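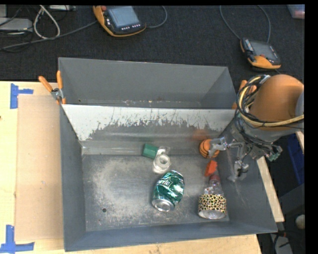

From: Ingeborg Gasser
To: Trodville Seed Swap list
Date: Dec 4, 2020
Subject: Re: Beans by mail this winter?

Hi all,

Sorry for the slow reply, I had to find my glasses and then I had to find the bean box, and the second one took most of the week. I'm quoting Rangi's message so you don't have to dig for it.

Rangi Mahuika wrote:

> Since we can't use the grange hall this winter, what do people think
> about doing the swap by mail? My idea is that everybody sends what they
> have to one address, that person sorts it, and then a packet goes back
> to each of us with whatever we asked for. Last time we met in person we
> had 61 kinds of seed on the tables and I'd hate to skip a year.
>
> Questions I don't have answers for:
> - who has the space
> - what do we do about squash
> - padded envelopes or plain?
>
> Also, does anyone still have Wakance pole beans? Mine got rust in August
> and I only saved a handful.
>
> Rangi

OK so, first of all, yes! Let's do it. I can be the address. The back bedroom is free until spring and it stays cool in there, cool enough that I wear a hat when I go in for wrapping paper. I have two card tables and plenty of shoe boxes.

On the squash, I'd say leave it out unless you hand pollinated and taped the flowers shut. I know that sounds fussy, but I grew out three of the squash packets from the last swap and got one nice Ceralska (the gray one with the orange flesh, wonderful in soup) and two vines of something that looked like a football and tasted like wet cardboard. My neighbor's chickens ate those and seemed pleased. If you did tape your flowers, write "taped" on the packet and I'll put them in.

Envelopes: padded for beans, corn and peas, please. I mailed beans to my sister in a plain envelope once and the sorting machine at the post office turned half of them to grits. Lettuce, tomato, pepper and flower seed are all fine in a plain one if you fold a paper towel around the packet so it isn't one hard lump. And put the little packets inside something with a real seal. Coin envelopes leak at the corners, and poppy seed gets everywhere, I'm still finding it in the silverware drawer.

Rangi, I have Wakance! Plenty of it. I put in a double row along the south fence and it went right over the top and into the lilac. No rust here, though we had a much drier August than you did up the hill. I'd be glad to send you some ahead of the swap so you can do a germination test, say 8 seeds in a damp paper towel on top of the fridge. Mine are from two seasons back and I haven't tested them myself yet, so let me know what comes up.

For labels, could everybody please put the variety, the year, and your name? "Red tomato, Mom's" is a lovely label but I can't file it. If you don't know the variety, say where you got it and how tall it gets. Somebody gave me a lettuce marked only "good" and it really was good, and I have no idea whose it was. If it was yours, please send more.

Also, does anyone have a spare copy of the old Ruiz-Ortega seed saving booklet, the stapled one with the isolation distances in the back? I lent mine out and I've forgotten who to. I remember onions needing a lot more room than I have, and past that I'm guessing.

Send me your wish lists by email and I'll start a page in the notebook for each of you. Ask for more than you need, somebody always has extra kale. My street address is the same one as on the old phone list, and if you've lost that, write me off list and I'll give it to you. The mailbox is small, so anything bigger than a paperback should go to the side porch.

Carrot people, I haven't forgotten you, I just don't have any this year. The deer got the tops before they flowered.

Ingeborg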